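The drinks corner at Wetavis

2 min read

The shared kitchen at Wetavis has gone through a few layouts over the years. The kettle has moved twice and the bins more often than that. The part that gets the most use is the drinks corner, where the water dispenser and the fridge are, and it gets the least attention until something runs out. It was last sorted out in the winter tidy-up, and people on the other floors have been asking how we set ours up.

The dispenser first. It is a plain white one with two taps, the left one topped in red with a small warning label under it. We went with plastic cups after losing too many glasses to the tile floor. They come in a few colours, and people tend to stick with the one they picked on the first day.

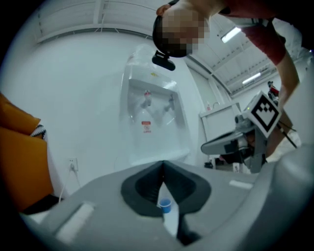 Han wrote back to say that their floor tried the same thing and the cups ended up on every desk but never in the kitchen, so they now keep a tray by the sink and clear it at 3 in the afternoon. Han also asked whether the cups survive the dishwasher. Ours do on the top rack. On the bottom rack the rims go out of shape after a month or so.

The bottles for the dispenser come from Doltik, who deliver to the loading dock and no further. A full one is heavy enough that we ask for two people on the stairs. We keep the spares in the hallway cupboard - the kitchen has no floor space for them - and the empties go back on the next run.

The fridge is next. We ordered it through Medonov when the old one started icing up at the back. The inside is white, shelves included, so spills show up quickly and get wiped. Cups of water or cordial can go in to chill as long as they stand upright on a shelf, like the yellow-green one and the blue one beside it. 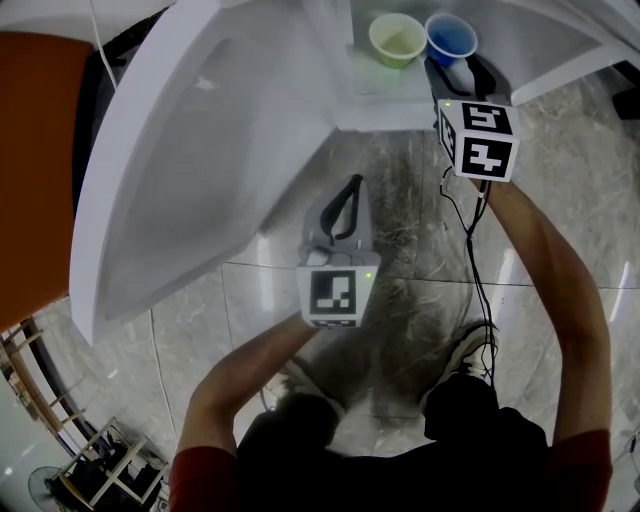
Anything left overnight gets tipped out in the morning, cups included. Food is different and can stay until the end of the week if it has a name on it. The door needs a firm push to close, and if it sits open for long the milk is the first thing to go off. A new seal was quoted at 70 dollars, fitted, and we will probably get it done before the weather warms up.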